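Participants wanted: household chores study, Flekwood

Can a machine put away your laundry yet? Sometimes, slowly, and with a person watching. The Cullero project wants to know how far off the useful version is, and we need people who do these chores every week to help us judge.

We are looking for 72 adults to spend one session at our Flekwood lab. You will hang up, fold and sort ordinary clothes, then watch a robot try the same jobs and score its work. Towels go fairly well so far. T-shirts and anything with sleeves are still hard. 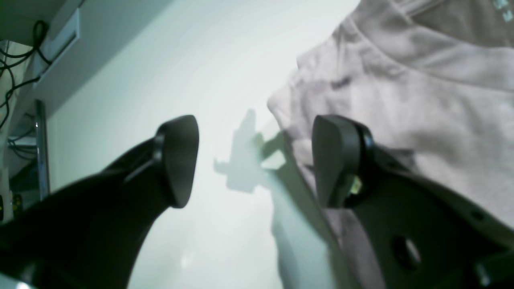
Sessions last two hours, with a break. You will fill out a short form at the start and talk with a researcher at the end. We record hands and clothing, not faces.

You must be 18 or older and able to stand for 20 minutes at a time. No technical background is needed. People who have worked in a laundry, hotel or clothing store are especially welcome.

Payment is $72, plus parking. Sessions run until all places are filled.

To sign up, contact Blair Paterson at the Cullero office by August 29, 2018. Please say which hours suit you and whether you have any fabric or detergent allergies.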